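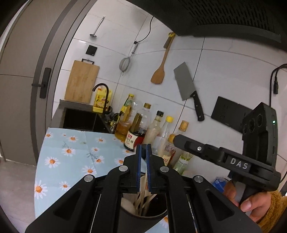 2. Kitchen collection, two-gripper setup

Present: Misach data group, Pliden policy group. Minutes of 2025-07-16 continue from item 1 (budget, closed).

2.1 Status. The Utora set stands at 746 episodes. Of these, 460 are utensil retrieval from the upright holder. The remainder are bottle and jug handling on the counter side.

2.2 Result. Policy trained on the May split was compared with the Bravo baseline over 40 trials per condition. Retrieval succeeded in 35 trials with both wrist views as input. The single-view figure is to be rerun; the first run used the wrong calibration file.

2.3 Failure cases. Most misses were thin utensils leaning against one another. Pliden asked whether finger gap at approach should be logged as a separate channel. Agreed.

2.4 Background. The daisy tablecloth stays in the training split. A plain cloth will be used for held-out tests only.

2.5 Open point. Timestamp drift between the two grippers is not yet measured.

Actions
Misach: rerun single view, report drift.
Pliden: add gap channel to the export script.

3. Storage quota
Deferred.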